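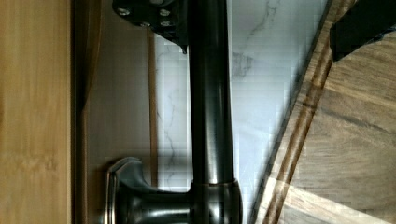 ## 4. Water hardness and tea drinking at home

### 4.1 Background to the household survey

The water supplied to Prutach and Dolau comes from boreholes in chalk and is hard all year. Toltholm is fed by an upland reservoir and its water is soft. The towns are otherwise alike in age of housing and household size, and the same shops serve all three. This made them a useful group for asking whether people who live with hard water make tea differently from people who do not.

Hard water affects tea in ways that are well known to anyone who has moved between districts. The calcium and bicarbonate in the water react with compounds from the leaf, and a thin film forms on the surface as the cup cools. The colour is darker and duller. Scale also builds up in kettles and around tap outlets. Less has been written on what households do in response, and whether the habits they form stay with them after they move.

Forms were sent out in May and 1394 households returned one that could be used. Each form asked about the source of water for drinks (straight from the kitchen tap, from a filter jug, or bottled), the kind of tea bought, how it was stored, the usual brewing time and how often the kettle was descaled. Respondents also gave the length of time they had lived at their present address. Anyone who had moved in within the last 18 months was asked a second set of questions about their former home.

### 4.2 Storage and choice of tea

Storage was included at a late stage, after the pilot forms showed that people who kept several kinds of tea were hard to place in a single category. A household might buy loose black tea for the morning, keep a box of wrapped packets for guests and drink a herbal blend in the evening. The final form therefore allowed up to four entries, each with its own container and its own brewing time.

We grouped containers as tins, jars, original cartons and divided boxes. Divided boxes were most common where tea was bought as single wrapped packets, and they were usually kept out on a worktop or table. Tins were linked with loose tea and were more often kept in a cupboard. Figure 1 shows a box of the divided type, with packets standing upright in the rear section and others leaning in the front.

Households in the hard-water towns reported more kinds of tea than those in Toltholm. The difference was small for black teas and larger for herbal and fruit teas, on which the film is less noticeable. Several people in Dolau wrote in the margin that they had given up on lighter black teas at home and drank them only when away.

**Figure 1.** Long wooden tea box with cut-out hand holes, on a bamboo tabletop.

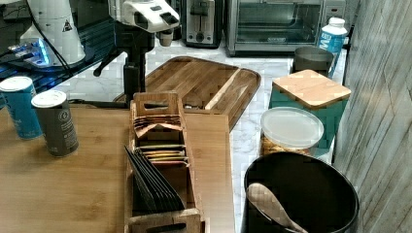

### 4.3 Filter use and brewing time

In Prutach and Dolau taken together, 61 per cent of households used a filter jug or an under-sink filter for at least some of their hot drinks. Most of the jugs were the standard De Haan model sold in both towns. Filter use in Toltholm was rare and was mostly put down to taste or habit from a former address.

Brewing times were longer in hard water. People who did not filter left the bag or leaves in for longer and were more likely to say that the tea "needed it". Those who filtered gave times close to the Toltholm answers. We did not measure brewing directly, and a reported time of four minutes may well be shorter in practice.

Recent movers were a small group, but their answers were fairly consistent. Those who had come from soft-water districts shifted to longer brewing within the first few months. Those who had gone the other way kept their old times and tended to describe the local tea as too strong. Descaling habits changed more slowly in both directions. 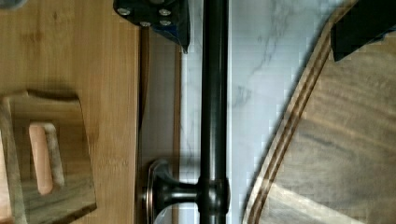
**Limitations**

The forms were filled in by one adult per household, and that person may not make most of the tea. Hardness was taken from zone averages, so homes with a softener fitted were removed only where the respondent said so. Income was not asked. The storage questions were new and have not been tested against direct observation, and the divided-box category probably includes some plain cartons that had been cut down for reuse. Answers on descaling should be read with the same care.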